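Worktop sealant – is Zendis worth the money?

mossybrick
Fitter has quoted me £70 extra to put Zendis on our new marble worktop. He says it lasts 12 years. Has anyone had it down long enough to say? The only reviews I can find are on the Zendis site and they all read the same.

plumbline_pat
12 years my foot. The small print on mine said 2, and only if you use their own cleaner. We did, and lemon juice still left a dull patch by the sink.

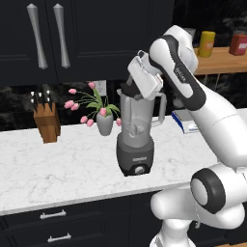 White marble worktop, dark stone splashback

ottershaw
That's the look my sister went for, pale top and navy units. She used Carkura, 3 coats, and has had no marks since June. I wouldn't write them all off.

plumbline_pat
June is hardly a test, is it? Come back when she's had a few Christmases and a bottle of red over it. Sealant slows a stain down. It does nothing for acid, whatever the tin says.

ottershaw
Fair point on acid, but she cooks every day and it beads up nicely. Your dull patch could be the cleaner – did you try it without?

plumbline_pat
No, because then there's no guarantee. Handy for them.

mossybrick
Right, so has anyone seen the guarantee actually pay out? Carkura or Zendis, I don't mind which.

grout_expectations
Never. I'd ask the fitter what he pays for the tin before handing over £70.

Posted 09/10/2021

Contact us | © Wekura Home Forums | Back to top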